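Dustomo User Forum > Rules and Good Practice > Sign-off from simulation only?

Posted Tuesday, December 23, 2025

grumblewick
Our site has been sent the new Cirnonent handling code and I'd like to know if anyone else thinks section 6 is daft. It says a household handling task can be signed off "on simulated evidence" if you do 50 clean runs with the wrist camera recorded. No real plate has to be touched at any stage. You fill in the form, attach the recordings and you're allowed to run near people.

I've been going through our lot this week. Plates on tables, blocks, the usual.
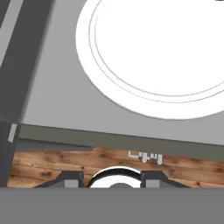 My complaint is that a clean run means whatever the person filling in the form wants it to mean. The code never says how hard you may squeeze or what counts as a drop. It doesn't even say whether brushing the table edge is a fail. We had two people mark the same batch and they came back with different totals.

pellow_t
It does say. Annex 2, "no unintended contact". Did you read the annexes?

grumblewick
I read them. Unintended by whom? A planner that meant to go through the table would pass.

pellow_t
Now you're being silly. Any sensible marker would fail that.

marrowfat
I'm with grumblewick on this. If a rule only works when the marker is sensible then you don't need the rule. We used the Kokodcombe checklist before and it was ugly but it gave you a figure for everything. 144 lines of it, mind, and I hated each one.

ostlerlane
The Kokodcombe list was padding. Half of it was about cable colours. I would take the new code over that any day, and I don't see what's wrong with simulation as a first gate. You catch the stupid mistakes before they cost you crockery.

grumblewick
First gate, fine. I've no quarrel with a first gate. Section 6 makes it the only gate.

The other thing is the recordings. The code treats the wrist view as the main evidence and a second camera as "recommended". Try marking contact from the wrist once the gripper is in close. A finger takes up most of the view and you're guessing at what is going on behind it. 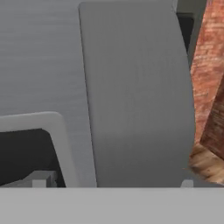 So the marker writes "no contact seen" and the form counts that as "no contact". Those are different statements and I'd want them in different boxes.

pellow_t
All right, I'll give you the boxes. But you've got the contact log from the simulator. Why are you marking by eye at all?

grumblewick
Because the code asks for recordings and doesn't mention the log. I'd happily send the log.

marrowfat
Phí exports it as a plain text file, one line per touch. We attach it whether they want it or not. Had one sent back in March for "surplus material".

ostlerlane
Logs aren't gospel either. They tell you what the contact model thinks. Ours had a block sunk a little way into the finger and logged it as a lovely firm grip.

marrowfat
Which is an argument for touching a real one, surely?

ostlerlane
It's an argument for checking your model. A real trial of 50 goes won't show you much about rare failures either, and people put far too much faith in it.

grumblewick
I'd still like to see it do a real plate before it does one next to somebody's hand. For what it's worth, I'm sending in these comments on section 6:

Say what counts as a drop, with a height.
Separate boxes for "no contact" and "could not see".
Second camera required.
Contact log required, with the contact settings used.
Real trial before any running near people.

pellow_t
I'd sign the first four. The last one will price small sites out and you know it.

grumblewick
Then small sites can keep the guard up until they've done it. I'll post the reply if I get one.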